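Does a Savings Rule Make Students Feel Better Off?
Project report by Flurina Eder, Personal Finance and Well-Being

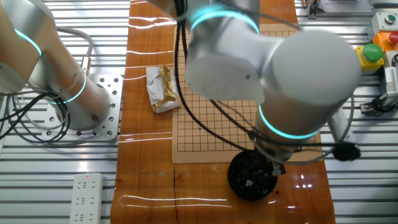
Background
My question was whether putting money away by a fixed rule changes how satisfied people feel with their finances, even when the amount is small. Most of the reading I did dealt with income. I wanted to look at habit.

Method
I sent a short survey to students at the Devport and Ruchti campuses in October and got 656 usable replies. Each person rated their satisfaction with money from one to ten and said if they saved by a rule, saved when they could, or did not save.

Results
Rule savers gave the highest ratings on both campuses. Savings balances mattered less than I expected. Students with $200 set aside by rule rated themselves close to students with $2,000 and no rule. The largest balance reported was $3,484, and that student gave a four.

Limits
Everything is self-reported. People who like rules may also be calmer about money to begin with - the survey can't separate the two. I left out debt, and I would put it in next time.

Last updated: 29/10/2023
Filed under: Money & Happiness, Student Projects

Comments

Konder: Leaving out debt is a big gap. My loans decide my mood more than my savings do.

Ploleck: Did you ask how long they had been using the rule?

Flurina Eder: No, only if they had one now.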